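# Minutes – demonstration collection meeting, drawer task

Monday, December 16, 2019, small meeting room 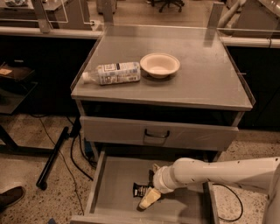

*Cabinet station, lower drawer open, bottle and bowl on the top.*

Present: Areti Pappas (chair), Killian Fleury (minutes), two operators from the day shift, one guest from Zanstead.

## 1. Last minutes

The minutes of the previous meeting were accepted with one correction. Under item 3 it was written that Grandico will store the recordings. The correct name is Kultwood. Grandico only makes the labeling tool.

## 2. State of the collection

Areti reported that the set for the cabinet station now has 1787 episodes. This number includes the episodes which were marked "unclear" and which still wait for a second look. She asked that we do not give the number to Zanstead in writing before the second look is done. The guest from Zanstead said that he has heard it now, but he will wait for the written one.

The drawer task stays as it was defined in the plan: the arm works inside the open lower drawer, while other objects stay on the tabletop and must not be touched. The operators asked if the bottle may also be standing. Areti answered that both positions are permitted, lying and standing, and that the operator should write the position in the episode note.

There was a longer discussion about how near the bowl and the bottle may be to each other. Killian was of the opinion that touching objects are useful for the model, as people also leave their things like this. One operator did not agree fully and said that it makes the segmentation masks difficult to correct by hand. It was decided to keep touching objects in the set, and to review this question after the first training run.

## 3. Objects in the drawer

The snack wrapper is accepted as a regular object. Areti noted that the model from the first test closed the gripper too early on thin and dark things, so more examples with this kind of object are needed. 50 new episodes with wrappers will be recorded before the end of December.

When two objects lie close together in the drawer, the instruction text must say clearly which one is the target. "Take the object from the drawer" is not enough – four episodes were rejected last week for exactly this text. The operator should use the name from the object list.

## 4. Instructions and labels

Killian showed the new version of the labeling form from Grandico. The start and the end of an episode are now marked with one key. The field "drawer state" has the values closed, partly open and open. The operators found the form faster than the old one, but the text is small on the laptop. Killian will write to Grandico about the text size.

The guest asked if failed grasps are deleted. Areti explained that they are kept with the label "failed", and that only episodes with a wrong instruction or a missing video are taken out.

## 5. Floor and cables

It was repeated that cables on the floor should be kept away from the travel of the open drawer. The operator checks this before the first episode of each shift and signs on the sheet.

## 6. Other matters

The second cabinet, ordered from Carré, has still no delivery date. Until it comes, all drawer episodes are recorded at the same station.

## Actions

- Areti: second look at the "unclear" episodes, then written number to Zanstead
- Killian: message to Grandico about text size; ask Carré for a date
- Operators: wrapper episodes, with the position of the bottle in the note

The next meeting will be announced by Areti by e-mail.

Minutes: K. Fleury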